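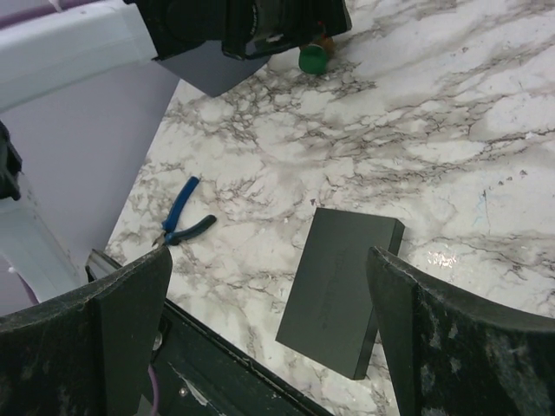 Flidix Sparkling Water Maker: eight months of fizz

I bought the Flidix in March, when the office moved and I lost my access to the fancy tap that does cold, boiling and bubbly. I'd been going to that tap four times a day and hadn't realised how attached I'd become! A couple of weeks of flat water at home and I was reading soda maker reviews at midnight.

It cost me $344 with one gas cylinder and two bottles, from Kukgate, who had it on a bundle. You can get a perfectly decent machine for less than that. I looked at the Cluritz pretty hard (it's half the size and comes in a lovely sage green) but the one in the shop had a wobbly lever, and my sister's friend Liudmyla Zinchenko has had two of them and said the second one leaked from the nozzle as well. So, Flidix.

What it's like to use

You fill a bottle to the line, tilt the neck of the machine forward, twist the bottle in and push the lever down. Three short presses gets you something like a gentle mineral water. Five is proper soda. Seven made me hiccup for an hour and I don't recommend it unless you're making spiders for kids, in which case go right ahead.

Cold water really matters. I knew this in theory, the booklet says it twice, and I still spent the first fortnight filling straight from the tap and complaining that the bubbles were weak. Now I keep one bottle in the fridge door at all times and swap them over. Big difference, and you use less gas too.

The lever is the best part of the whole thing. It's long and has a nice heavy travel to it, so you feel the pressure build and then there's a little honk when it vents. My partner hates the honk. I find it very satisfying. The dog has stopped reacting.

Screwing the bottle in is fiddlier than it should be. There's no click, so you get a sort of soft stop and have to trust it. Twice I've had it on crooked and ended up with water down my front, and once up the splashback, over the toaster and into the fruit bowl. Do it slowly and look at the thread from the side the first few times.

The bottles

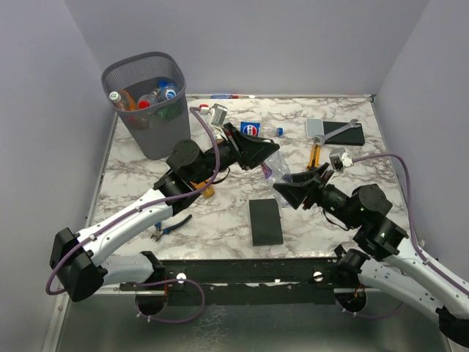 The Flidix bottles are thick, a bit cloudy, and hold their shape whatever you do to them, which I think people underrate until they've had one rolling around the boot for a week. They're heavy to carry, though, and they don't fit any cup holder I own. I do miss how light the bought ones are, but then a thin clear bottle ends up crumpled like the one in the photo, with its small purple and pink label up near the top, and you wouldn't be refilling that for long. Never put a bottle like that in a soda maker, by the way. The thread won't suit and it isn't made for having gas pumped into it. The Flidix ones have an expiry date moulded into the base and mine are good for three years.

No dishwasher for the bottles, sadly. I use a long brush and a bit of bicarb, and the caps get a soak when I remember. If you leave the cap off overnight the water's flat by breakfast, but with the cap done up tight it'll still be lively the next evening.

One gripe: the pack only has the one-litre size. I'd love a 600 mL one for work, and Flidix does sell them, but only in pairs, and they were out of stock every time I looked until the end of winter. I have them now and they're the ones I reach for most.

Gas and what it costs

I'm going through a cylinder every seven weeks or so, and I drink a lot of it. Swapping an empty at the hardware shop is easy. You hand it over, they hand you a full one, done. The screw-in type is a bit stiff and I need a tea towel to get the grip, but it's only ever hand tight.

Châu Quan from my netball team has rigged hers up to a huge refillable bottle under the sink with an adaptor hose, and swears she'll never pay for a swap again. I've looked at the hose and at my cupboard and decided I'm not that person. Her soda is exactly as good as mine – I checked.

Bench space

It's a tall thing. Mine only just clears the overhead cupboards, and I have to slide it forward to tilt the neck, so measure before you buy. The base has rubber feet that grip well, maybe too well, and there's a drip tray that lifts out. The tray is shallow and fills quicker than you'd think. There's no power cord, so it can live wherever you like. We took it camping at Easter and it sat on the tailgate like the queen of the campsite.

The matte black finish shows every water spot. I'd go the white if I was buying again.

Syrups

Skip the ones in the box. The lemon tastes like a cleaning product and the cola is just sad. I've had much better luck with ordinary lime cordial, or the Zürcher elderflower from the deli, which is dear but you only need a splash. Always add it after the fizzing, and tip it down the side of the bottle slowly. I added cordial first, once, on Christmas-in-July day, with guests watching. Pink ceiling.

Would I buy it again

Yep. I'd want a click on that bottle thread and a deeper tray, and I'd wait for another bundle before paying full price. Four stars out of five, and I'm off to swap the fridge bottle over.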